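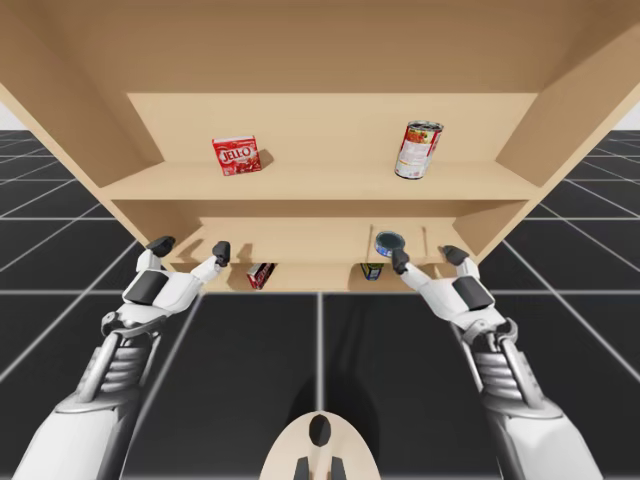 Open shelving in the dry goods area was checked first on this visit, as it was the only item marked "attend" on the previous sheet. Fixings, level and clearance were all looked at again. Stock on an upper shelf should stand the way the red Jell-O box does, on its base with the brand name to the front and clear space beside it, so that the date panel can be reached without moving anything else. Most bays at the Plundell pantry now meet this. Two do not, and they are listed under item 3.

Sat 4 May
By the Papadopoulos Stores Inspection desk

Site: Plundell community pantry, ground floor store and back corridor
Sheet: dry goods, quarterly
Marks used: OK, attend, fail

1. Shelf fixings - OK
All uprights tested by hand at shoulder height. No movement. The bracket replaced after the last visit is tight and the wall plug has not pulled. Bay 11 has a longer screw than the others. Acceptable, but note it for whoever next takes the bay down.

2. Level and sag - OK
Straightedge laid front and back on each board. The longest board shows a slight bow at the center, within the limit on the sheet. Do not move the canned goods onto it.

3. Date rotation - attend
179 packs checked. 21 were behind a later date and were brought forward during the visit. Nearly all were gelatin, pudding mix and instant potato, in bays 4 and 7. These lines are refilled from the front when the store is busy. Refill from the back, or empty the shelf before restocking. No pack was past its date.

4. Clearance from floor - OK
Lowest boards are high enough to sweep under. One sack of rice was standing on the floor by the door and was lifted onto the pallet.

5. Clearance from ceiling and lights - OK
Paper goods on the top boards have been lowered since the last sheet. Keep them at this height.

6. Pests - OK
Traps 1 to 6 empty. Trap 5 had been pushed behind the Brurnitz chest freezer and could only be read with a flashlight. Put back against the skirting.

7. Temperature and damp - attend
Store reading 68 F at the door. The corridor wall is damp to the touch below the window, same patch as before, no larger. Cartons must stay off this wall until the gutter is cleared. The landlord has given June for the work.

8. Damaged packs - fail
Three dented cans found in the general stock, one dented on the seam. All three removed. There is a bin for damaged packs but it has no label and was holding gloves. Label it and empty it daily.

9. Step stool - OK
Plorkero two-step, feet complete, latch closes. The rubber on the top tread is lifting at one corner - glue or replace before the next visit.

10. Records - attend
Delivery log complete except for one week with no signature. Cleaning log up to date.

Items 3, 7, 8 and 10 to be answered in writing. Item 8 will be rechecked without notice.

38 shares
11 comments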